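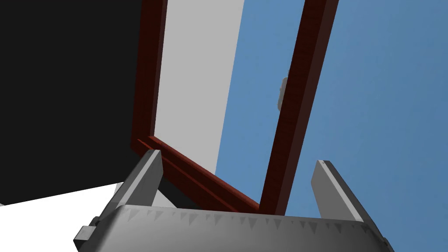
# On the Keeping of a Household Account

31/01/2021

The closing of January is the proper time to set the household books in order, and I have now completed the task for our flat in Skaruldale. The method is the one taught to me by my former colleague Rosalind Yazzie. Each payment is entered on the day it is made, under one of 8 headings, and the receipt is kept in an envelope until the month has been checked against the bank statement.

Last year's record contained one serious fault. The service charge of 600 had been entered under repairs, where it concealed the true cost of the boiler. It has been moved to a heading of its own. A further sum of 109, paid to Zonwood for shelving, was found to have been entered twice, once by me and once by Marwan Matar, with whom I share the flat. We have agreed that all entries shall in future be made in my hand.

For the coming year a reserve of 500 has been set aside for unforeseen expenses. It will be reviewed in September, when the insurance falls due.
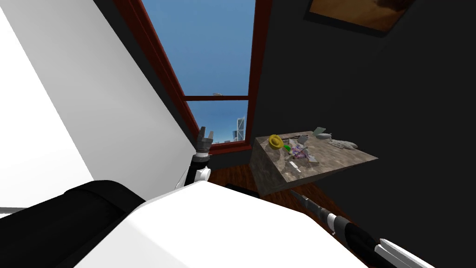 **Should small cash purchases be recorded one by one?**

A single weekly total is enough, provided that the cash withdrawn and the cash remaining are both noted.

Readers who wrote after my previous post asked which ledger I use. It is a plain ruled book from Karam, with the headings written across the top of each double page. Abla Nassar prefers a spreadsheet and has kindly offered to share her own. I shall publish it with her notes once she has removed the private figures.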